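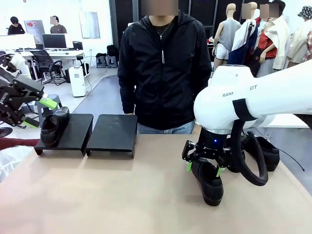 Students at Savolainen College will show a two-armed robot that sets out pairs of shoes at the college's open evening in July, the robotics club said.

The club has spent the spring and early summer on the project, which it calls Hevulell. The robot is asked to take black leather shoes from a table and put one on each of two small stands placed side by side. Each arm has a gripper with green finger pads.

Club members have recorded 1331 practice runs so far. In the most recent set of 139, the main difficulty was turning a shoe the right way round before putting it down.

"A shoe is an awkward thing to pick up," said Kalevi Rissanen, who teaches control engineering at the college and leads the club. "It is soft in one place and stiff in another, and it has a hole in the top. The students began with blocks and did well. Then they moved on to shoes and had to think again about where to take hold."

The work will be entered in the student section of the Vornaneo handling contest this autumn. Teams there are given an everyday item and a fixed time to arrange it, and are marked on placing and on damage to the item. Savolainen has entered once before, with a single-arm machine that folded tea towels.

Leather scuffs easily, and the club has written its own marking sheet for scratches and dents. The sheet will be shared with other entrants before the contest.

At the open evening the robot will run from 6 pm in the Etby building. Visitors may ask the students questions between runs. Entry is free and there is no need to book. Children under 12 must come with an adult.

The club takes new members at the start of each term. No experience of programming is needed.

Press enquiries should be sent to the college office, marked for Kalevi Rissanen.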